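Project report: Small beer from second runnings, Briver group
Draft 3

What we set out to do

Take the grain left over from a strong beer mash, rinse it a second time and see if the weak wort makes something people would drink on purpose. Old idea, breweries did it for centuries. Our version was small, cheap and done in one semester, started in September.

We worked with Bednárik, the brewpub on the Corkberg side of the river. They make a barleywine called Clenular and throw out the grain after one pass. Ctibor Polák, who runs the brewhouse there, let us have the second runnings and a corner of the cellar. He also tasted everything, more on that later.

Method

Two batches. Batch A was just second runnings, boiled, hopped, yeast in. Batch B was the same but with a bit of crystal malt steeped in it before the boil, to put some body back.

Ctibor ran the hot water over the grain slowly. First try we rushed it and the bed set like concrete, had to stir it all up and start the run-off over. Lost most of a morning. If anyone repeats this: go slow, and check the valve isn't clogged before you blame the grain.

Same hops in both, same amount, same yeast. Bittering addition at the start of the boil and a small late one. We kept bitterness low since thin beer goes harsh very fast. Still ended up a little too bitter in A, I think, the group does not agree on this.

Fermentation was done after a few days, there just isn't much sugar in there. We left both alone for longer anyway, then bottled with priming sugar. 109 bottles total across both batches. We had caps for more but ran out of beer, the trub loss was bigger than planned.

Labels were plain stickers with A or B written on. Bottles went in cartons by batch and stayed in the cellar for conditioning. A few of the A labels peeled in the damp so those had to be sorted out again by cap color.

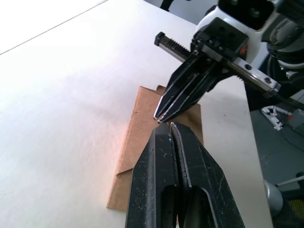

Tasting

59 people took part, mostly students, plus regulars at the pub who were there at the time anyway. Everybody got a small pour of each, in random order, no info about what it was. The form had a score for smell, taste, body and "would you order this". Also a line for comments. The comments were the best part.

B won on body, clearly. Nobody was surprised. On smell it was A that came out ahead, which we did not expect. People wrote "lemon", "hay", "clean". For B they wrote "toast" and "tea" and one person wrote "wet biscuit", which might be good or bad.

Taste was close to even. Would you order this: B ahead, but a fair number said yes to both if the price was low. Several asked how strong it was and were dissapointed by the answer.

Ctibor preferred A. His note says, in full, "Honest. Needs more fizz." He is right about the fizz, carbonation was uneven from bottle to bottle. We mixed the priming sugar in the bucket by hand and clearly not well enough.

Problems

Hydrometer. We took gravity readings on warm wort the first time and forgot to correct for temperature, so the first numbers for batch A are not usable. Took them out of the tables. Batch B is fine.

Tasting glasses were washed at the bar and some came back smelling of detergent. We swapped them partway through but the early forms could be affected. Did not throw those forms out.

Also no control beer. We should of poured a normal light beer next to ours so people had something to compare with. Came up in the mid-term review, but we had already printed the forms.

Cost

Grain was free, that is the whole point. We paid for hops, yeast, crystal malt, caps and sugar. Bednárik covered the gas and water and did not want to be paid back. Full receipts are in the appendix. The crystal malt in B added very little per bottle, so for us it is worth doing.

What we would do next

Same recipe as B but with fewer hops and proper priming. Try it on tap, Ctibor has a spare line in the summer. And someone needs to figure out storage for the wet grain, it starts to sour by the next day and the smell gets up the stairs into the dining room.

Appendix: recipe sheets for the 2 batches, blank tasting form, receipts.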